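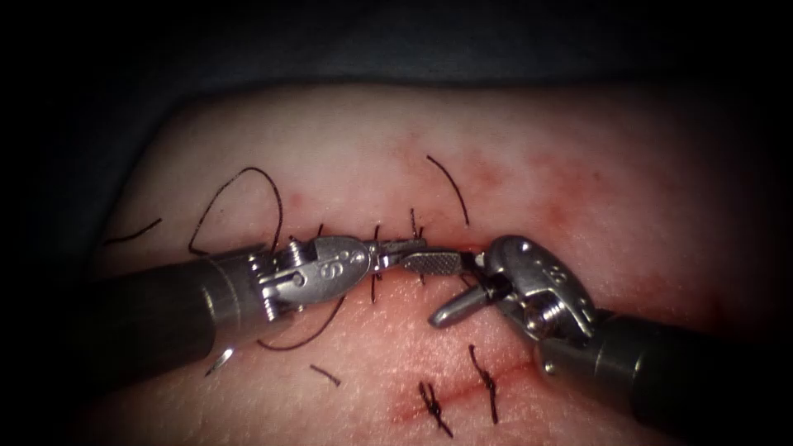

House Rules for the Robot Bench: Suture Pads, Thread and Needles

If you have a practice bench of your own, or share one as we do, you'll know how quickly small habits turn into big messes. We wrote these rules up in September, after 53 sessions on the Jarman bench, and I've been fussing with the wording ever since (my apologies to everyone who has already printed a copy!).

Count your needles in, count them out

Write the number on the card before you sit down at the controls, and again when you get up. A curved needle is a tiny, shiny thing, and it can tuck itself right up against an instrument shaft where you'd never think to look. When you've finished a pass, park it on a clear patch of the pad where both of you can find it again.

Keep both tips in view

Move one arm at a time until you're warmed up, and slow right down when the jaws come close together. Our standard is simple: if you can't see a tip, stop moving it. Pull the thread gently, too. There's no feel in the handles on our setup, so you have to watch the strand and let your eyes tell you when it's snug.
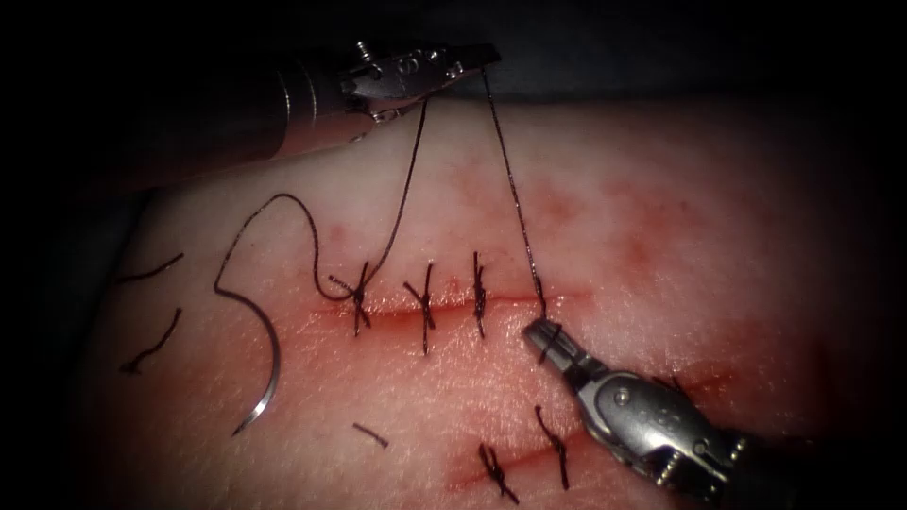 Trim the tails as you go and pick up the bits before you start the next row. I know, I know, it breaks your rhythm, but loose ends look an awful lot like stitches once you're tired. The Varkance sheet asks for even spacing and we follow it, starting from one end and working along.

Wiping down and logging

Wipe the jaws with a soft, lint-free cloth, never a paper towel, and go easy near the little cables at the wrist. Log your stitches in the Gorkent book (we're at 1,221 and very proud of it). We retire an instrument from the bench after 300 logged stitches, even if it still seems fine to you. Fresh pads are in the Dratico box, second shelf, and whoever opens the last packet on a Thursday puts in the order.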